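# Collecte des textiles usagés : la Communauté de communes de Brollholm étend son dispositif

Le conseil communautaire de Brollholm a approuvé, lors de sa séance de mars, l'extension du service de collecte séparée des textiles, linges et chaussures à l'ensemble de son territoire.

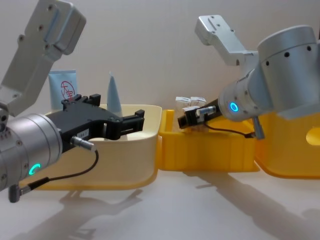

Jusqu'à présent, seules les communes du secteur de Rivia disposaient de points d'apport permanents. Les habitants des autres secteurs devaient se rendre en déchèterie, aux heures d'ouverture, ou attendre les collectes ponctuelles organisées au printemps et à l'automne. La délibération prévoit l'installation de 40 bornes supplémentaires, réparties entre les centres-bourgs, les abords des écoles et les parkings des équipements sportifs.

La gestion du service a été confiée, à l'issue d'une consultation, à la société Ouellet, déjà titulaire du marché de collecte du verre. Le contrat porte sur une durée de deux ans, renouvelable une fois. Il comprend l'entretien des bornes, leur vidage et le transport des sacs vers le centre de tri de Kevlow – les articles en bon état étant ensuite proposés aux associations locales conventionnées.

« Les textiles représentent encore une part importante des ordures ménagères, alors que beaucoup d'entre eux pourraient être portés de nouveau ou transformés en isolant », a rappelé Mélanie Bouchard, vice-présidente chargée de la prévention des déchets. Selon les services communautaires, près de 55 % des foyers interrogés l'an dernier déclaraient ne pas connaître le point d'apport le plus proche de leur domicile.

Plusieurs élus sont intervenus au cours du débat. Dirk Haberkorn a demandé que les emplacements retenus restent accessibles aux personnes à mobilité réduite et que les nuisances sonores liées au vidage soient limitées. Il lui a été répondu que le cahier des charges interdit toute intervention avant 8 heures. Garnet Vachon a pour sa part souhaité que les dépôts sauvages au pied des bornes fassent l'objet d'un suivi régulier, présenté en commission.

Les vêtements, le linge de maison, les chaussures liées par paire et la petite maroquinerie sont acceptés. Ils doivent être propres, secs et placés dans des sacs fermés. Les articles humides ou souillés par de la peinture ou de la graisse demeurent exclus de la collecte, de même que les matelas, les oreillers et les chutes de moquette.

La carte des emplacements sera consultable en mairie et au siège de la Communauté de communes. Les demandes relatives à l'implantation d'une borne peuvent être adressées par écrit au service Prévention et tri.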